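By Léonie Jacquet
July
2 min read

We use cookies to remember your preferences. Accept or manage.

Prirham's village hall has given up on the plastic cup. After a year of mopping up after them, the hall has bought 150 stemmed wine glasses from Lemaire, the catering shop on the high street, and will hand them out at every event, whatever is being poured.

For the most part that will be water. The hall has no drinks licence, a detail which came up only once the boxes were in the cupboard. The chess club has been sipping tap water from tulip bowls ever since and is said to be playing a more ambitious opening.

Anyone who prefers their own flask may still bring it, provided it stands upright and goes home again afterwards. Last winter's lost property came to 4 flasks and a great many hats.

Glasses can be borrowed for private parties with a £5 deposit. Breakages are to be owned up to at the kitchen hatch, where a dustpan has been hung at a forgiving height.

The first big outing for the new glassware is the summer quiz, which starts at half past seven. Bring your own pen.
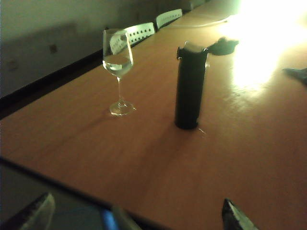
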